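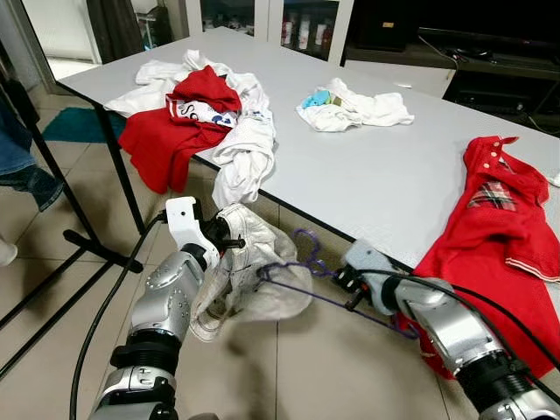

Figure 6.1 Two-arm garment handling at a table. The left gripper holds a cloth garment, the right a purple hanger.

Chapter 6
Working Rules for Shared Spaces

Robots that handle clothing are often tested in rooms where people also walk, sit and work. A fence is seldom practical in such rooms, and the safety of the task then depends on written rules that everyone present can follow. This chapter sets out how such rules are drafted, checked and kept up to date.

A working rule has to name a condition that can be observed. "Keep clear of the arms" is weak. "Stay behind the floor line while the arms are powered" can be checked by anyone in the room. In Figure 6.1 a person's leg and shoe are visible at the far left, beyond the end of the table. Whether that position is acceptable depends on the reach of the arms, their speed limit and the stopping distance, all of which must be on record before a task begins.

Soft goods raise questions that rigid parts do not. A garment can hang over a table edge, as several do in the figure, and its lower end may swing into the path of an arm or a cable. Section 6.2 treats this under the swept volume – the space taken up by the arm and everything it holds.

The examples are drawn from the Tranitz trials, in which 416 hanging tasks were logged under the first draft of the rules and 538 under the second. The second draft was prepared by Baiba Urbonaitė and came into use in October. Its full text is given in Appendix B.

Terms used in this chapter
Operator: the person holding the stop control.
Bystander: any other person in the room.
Hold: a state in which the arms are powered but not moving.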